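Thursday, May 21, 2020
by Glenys Hoani

Search this blog Go

I turned 50-something in the middle of all this, with a grocery store cupcake and my sister singing at me through the phone, and you know what? It was a lovely day!

I've been thinking about how small my life has gotten since we left Dilwood, and how much I like it. We had the big house there, and the big payment, and I was tired every single night. Now the rent on the Halliday place is what I can manage (just), there are 3 of us and one bathroom, and I sleep like a baby.

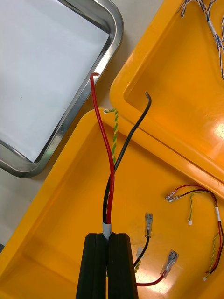
My son has decided he's the bread baker in the family. He's on his fourth loaf this week and they're getting better - the first one we fed to the ducks, and even they took their time with it. My daughter reads out loud to him while he kneads, usually something with dragons.

Money is still money. I had $399 in the checking account on Monday and the car wants a new belt. But I've been poorer than this and much sadder, so I'm not going to fuss over it today.
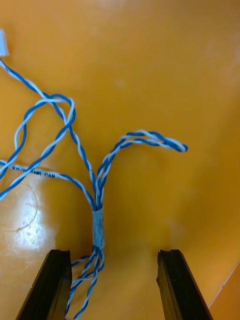 Things I want to do by July

Walk to Favmont and back in one day with a packed lunch. Write to my aunt, a real letter with a stamp. Finish the green quilt I started when I was 37 (don't laugh). Learn the names of the birds that wake me up at five.

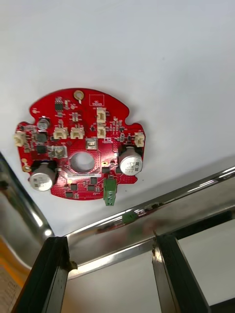 Red circuit board on a white surface.

The quilt is out of its box now, at least. I spread it over the bed last night and found a whole corner I'd forgotten sewing, with the fabric from my old kitchen curtains in it, and I sat there with it on my knees until my tea went cold.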